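Hisholm opens its hand-guided robot teaching program to outside teams

Gurnmont, 25 September 2023

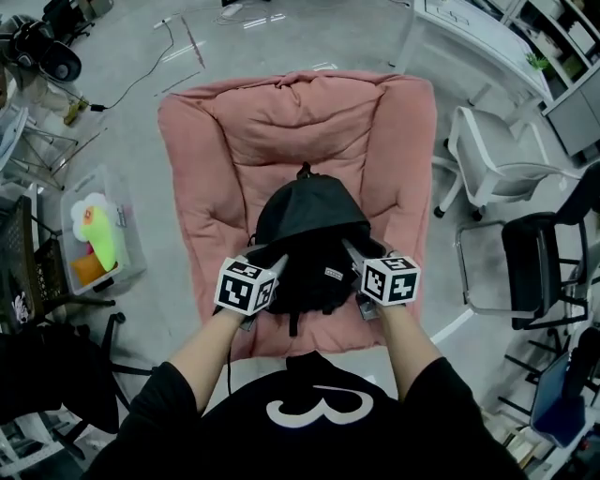 I've been putting off writing this one for weeks, partly because I'm the person at Hisholm who usually writes the manuals and partly because every time I sat down somebody called me over to try picking something up. But it's time, so here we go. Starting today we're opening Durker, our program for teaching robots by hand, to labs, small companies and anyone else with a robot arm and a task they're tired of programming.

The short version goes like this. You take a pair of hand-held grippers, one in each hand, and you do the job yourself. Lift the bag, fold the towel, put the lid on the tub, whatever it is. The coded cubes on top of the grippers let our software work out where your hands are and which way they're turned, and a head-level view gives us the rest. What comes out the other end is a recording a robot can learn from. You don't need to stand next to the robot while you do it (you don't even need to own the robot yet!), and you certainly don't need to write a line of code.

We came to this the slow way. When I joined, we did all our teaching by remote control, with one person at a console steering two arms across the room. It works, and we still use it for anything heavy or anything with a hot surface. But it's tiring, and you can hear it in how people talk. Haris Nedeljković, our best operator by a mile, used to mutter at the arms like a man parking a trailer. Then Mateja Stoyanova built the first pair of grippers over a long weekend in May, handed them to him and went to get coffee. He'd recorded 32 good takes by the time she got back, and it must have been a very long line for coffee, but still.

Bags were our first real test, and I'll admit I argued against them. I wanted blocks. Blocks behave! A backpack sags, its straps wander off, and the spot where you'd like to grip it has usually folded itself under something. Britt-Marie Lunde, who runs the teaching side, told me that was exactly why we should start there.

"When you pick up a backpack you make a dozen little corrections and you don't notice a single one of them," she says. "If you ask people to describe what they did, they leave all of it out. So we stopped asking people to describe it. We just want them to do it, at normal speed, the way they would at home."

At home is the part we take seriously. We do a lot of our recording on ordinary furniture, because a soft seat gives under a bag in a way a workbench never will, and a gripper that comes in at a nice angle over a table can run straight into a padded armrest. Our first models had only ever met flat surfaces, and they were hopeless on anything with a cushion. They're a good deal better now, though I wouldn't send one to tidy my sister's living room.

So what's in it for you? Teams that join get two pairs of grippers, the recording software, and the starter library, which holds 600 demonstrations of everyday handling tasks. Of those, 273 involve soft items such as bags, clothing and bedding. Each one comes with the hand paths, the opening and closing of the fingers, and a note from the person who did it. Please read the notes. Some of them are just "good," but others will save you an afternoon.

You'll also get a day of training with Haris or Mateja, either here in Gurnmont or at your place. The main thing they teach is how to slow down a little at the moment of contact without turning the whole motion to mush. It takes most people a morning. It took me longer, and I'm told there's a recording of my early attempts that new starters get to watch.

Paulík, which builds sorting stations for lost-property offices, has been trying Durker with us since the spring. Spyros Popescu leads their handling group and he was a tough customer at first, which I say with love.

"I had a cupboard full of remote-control gear and I didn't want more equipment," Spyros says. "But our evening staff already know how to handle bags. They put on the demonstrations in between their regular work, and I had usable data before I'd finished reading the setup guide."

(I wrote that setup guide, Spyros. It's not that long.)

What's still rough: zippers and very thin straps give us trouble, and if you cover the cube with your sleeve or turn it away for too long we lose track of your hand and you'll have to record the take again. Senad Nikolovski is working on that and expects to have an update out to members over the winter.

Applications are open now through the Hisholm website. Tell us what task you want to teach and what arm you've got or hope to get. A few plain sentences will do fine. Press visits to the Gurnmont workshop can be set up through our front office, and yes, you're welcome to try the grippers while you're here.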